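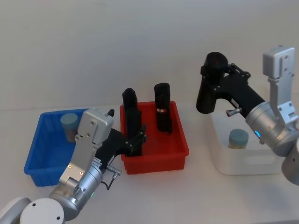 Supply Shelf Notes: Tray and Bin Sorting at Cokside

Search this site Enter keywords Go

The July changeover of the consumables store is complete. The old arrangement, in which liners, jars, tape and labels shared the two deep drawers under the window, has been withdrawn. Everything that used to live in those drawers now has a position in an open container, and the containers go out on the bench during sorting and back onto the shelf afterward. This item sets out the rules as they stand. Questions go to Vimala Amin for the Cokside store and to Thenmozhi Thomas for the Menon building.

Container colors

Color identifies the class of contents and nothing else. It does not indicate priority, department or date of purchase.

Blue: lidded containers in current use. A container goes in blue once its seal has been broken and stays there until it is empty.

Red: rolled goods, meaning bin liners and bags on the roll. No sheet goods, no tape.

White, tall: lidded jars waiting to be checked. Contents are confirmed against the stock sheet before the jar is moved to blue or returned to the shelf.

The white boxes have taller walls than the colored bins and a handle opening on the front face. Set them down with the handle facing the person sorting. At Menon several were shelved handle inward during the first week, and the boxes behind them had to be lifted out first to get at anything.

Rolls

Rolls are stored standing. Laid flat they migrate to one end of the tray, and the loose tail of one works its way under the next. The shelf clearance above the red position is 13 inches, enough for the tallest roll we stock with room for a hand. The clearance was set with the Pirnodis roll in mind, which has a long core and will not fit the lower shelf at all. Anyone reordering from a different supplier should check the height before confirming the order.

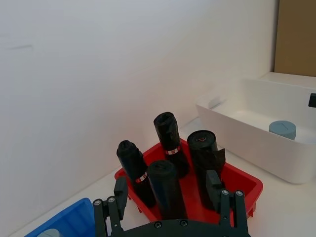
Bands stay on until the roll is started. Several people asked whether they could be stripped when the carton is opened, to save time later, and the answer is no. The band holds the outer wrap in place and carries the only printing on the roll. The black rolls in the red tray show the difficulty well enough: a couple have their red-and-white bands around the middle, while the one at the front has no label to be seen, and from the top one black roll looks much like another. Where no band can be found, write the size on a strip of masking tape and fix it around the middle of the roll. Do not write on the plastic. Marker rubs off the glossy liners within a day and transfers to the neighboring rolls.

Twisted or folded tops may be left as they are. The loose ends do no harm provided they stay inside the tray. If a roll leans, move it against a wall of the tray. Do not pack the tray solid with extra rolls to hold it up, as this makes the middle ones hard to withdraw without dragging the others out.

Stock levels

The combined count at the close of the changeover was 760 items across both buildings, against 822 on the old sheet. The difference of 62 is accounted for by duplicate entries, nearly all of them liners that had been entered once by the carton and again by the roll. From now on liners are entered by the roll only. The current liner figure is 126. The reorder point has not been changed.

Jars and lids

A lid goes back on its own jar before the jar goes into any container. Lids of one color do not always share a thread, and a lid that seats without turning fully is the wrong lid. Jars in the white box stand near the front where they can be reached from above. Place them upright and in a single layer.

Small lidded containers in blue should stand toward the back corner. The near side of the bin is left free for whatever is being worked from that day.

Bench procedure

1. Clear and wipe the tabletop.
2. Set out blue, red and white in that order, left to right.
3. Sort one class at a time, starting with rolled goods.
4. Enter quantities before the containers are returned to the shelf.
5. Leave unidentified items in the white box with a dated slip.

The Pillow sheet (the pale green one, in the wall pocket by the door) has been revised to match and the earlier version should be thrown out. The only change of substance is in the third column, where "drawer" now reads "container." Menon will receive its copies when the printer there has been repaired. Until then Thenmozhi has a set at her desk.

Still outstanding: shelf labels for the lower run, a second red tray for Menon, and a decision on the tape.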